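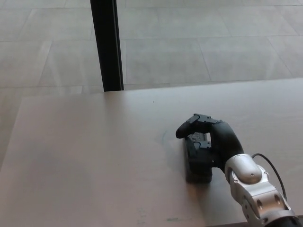
文／大西樹（Itsuki Onishi）
家居整理专栏作者

首页　厨房　收纳　工作间　旧文　订阅

桌面留白的几条土办法

我家那张大桌子，米灰色，浅得像没泡开的奶茶，买来的时候我对着它发过誓：上面永远只放一件东西。誓言维持到当天晚饭前。后来它上面出现过缝纫机、半袋面粉、一摞超市传单，还有一只来路不明的螺丝，至今舍不得扔，怕哪天某件家具散架，它跳出来说早告诉过你。

这几年折腾下来，攒了些办法，有的体面，有的不太体面。按想到的顺序写。

一、先清空，再谈整理

很多人收拾桌子是把左边的东西挪到右边，擦左边，再挪回来。我也这样干过，干完一身汗，桌子看着跟原来一样。正经做法是全部拿下去，放地上，放床上，放家人的椅子上都行，最后这个见效最快，他们会主动来帮你。

空了以后不要急着往回摆。先吃顿饭，或者睡一觉。第二天你会发现真正要回到桌上的东西少得可怜，剩下那些在地上待得好好的，说明它们需要的是一个柜子，或者一个垃圾袋。

二、浅色桌面怎么擦

浅色的好处是脏了看得见，坏处也是脏了看得见。日常用拧到不滴水的湿布，顺着一个方向走，走完再用干布跟一遍。打圈擦很有气势，干了以后那一圈圈的水痕也很有气势。

茶渍咖啡渍，用小苏打加一点水调成糊，敷一会儿，软布抹掉。别用钢丝球，别用带颗粒的去污粉，也别学我用指甲。要打磨的话，400目的水砂纸只对付没上漆的实木边角，800目收尾；有涂层的桌面请把砂纸放回抽屉里，并且把抽屉关上。

圆珠笔印用棉签蘸酒精，先在桌子背面试一下。背面掉色，就当那道笔印是装饰。

三、小黑东西专治眼神

家里的电源、充电盒、硬盘、路由器，不知道谁规定的，一律黑色，一律方块。放在深色柜子上等于失踪，放在浅色桌上倒是一眼能看见，可是也一眼能看见它身上的灰和手印，表面带点光的尤其如此。

擦这类东西用干的超细纤维布，眼镜布也行。先断电。缝里的灰用旧的软毛刷往外扫，不要用嘴吹，吹出来的灰最后都在你眼睛里。

每个黑方块配一张标签，写清楚是谁的电源、接哪台机器。标签贴在底面或者背面，朝外贴的话，过不了几天你就会嫌它丑撕掉。我有一个贴着“重要”的，至今不知道重要在哪里，也不敢扔，跟那只螺丝住在一起。

四、竖着放还是躺着放

方盒子竖着放省地方，看着也精神。前提是底面够平，桌子也够平。判断桌子平不平不用买水平尺，放颗玻璃弹珠，松手，看它往哪里跑。跑得很快的话，先垫桌脚，再谈别的。

会发热的东西不要竖着挤成一排，中间留一指宽。带线的，线从后面走，别让它从桌边垂下来，家里有猫的人知道我在说什么。底下可以贴透明防滑垫，五金店里撕下来就用的那种，贴之前把底面的灰擦掉，否则它粘住的是灰。

还有一条：拿的时候从上面往下抓，手指扣住两侧，垂直提起来再挪。拖着走当然省力，可底下要是有一粒沙子，桌面就多一道纪念。我那张桌子上有2道，都是我自己的作品。

五、桌脚和地砖

浅灰色的地砖和浅色桌面有同样的脾气，掉根头发都像新闻。桌脚底下贴毛毡垫，贴完每隔一阵子翻过来看看，毛毡吸灰吸满了，跟砂纸也差不了多少。拖地别把水推到立柱的根部，那里积了水最难干，日子一久就开始起锈。

砖缝发黑用旧牙刷加小苏打，跪着刷，垫个坐垫。跪着的时候你会看到桌子底下的另一个世界，建议当场处理，不要站起来装作没看见。

六、读者来信里的办法

岛田沙也加（Sayaka Shimada）寄来一招：桌上放一个托盘，所有临时的小东西只许待在托盘里，满了就必须清。我试了，确实有用，第三天我买了第二个托盘。她回信说不是这个意思。

佐佐木康夫（Yasuo Sasaki）的办法比较硬，他每晚睡前把桌上的东西统统收进一只纸箱，早上要用什么自己去翻。我佩服，但我翻过一次就不想再翻了。

片山智美（Tomomi Katayama）问浅色桌面晒黄了怎么救。晒黄的救不回来，只能让它晒得均匀一点。每逢三月，我会把桌子转个头，顺便把一年没挪过的东西挪一挪。那些东西底下通常有一块颜色特别新的长方形，很好看，也很打脸。

七、收尾

睡前花两分钟，把不属于桌子的东西送回去。送不回去的，说明它还没有家，先放托盘。托盘满了参见上一条。

下回写抽屉，主要写抽屉最里面那一层。有电池、橡皮筋和过期优惠券处理经验的，欢迎来信。

2019年12月13日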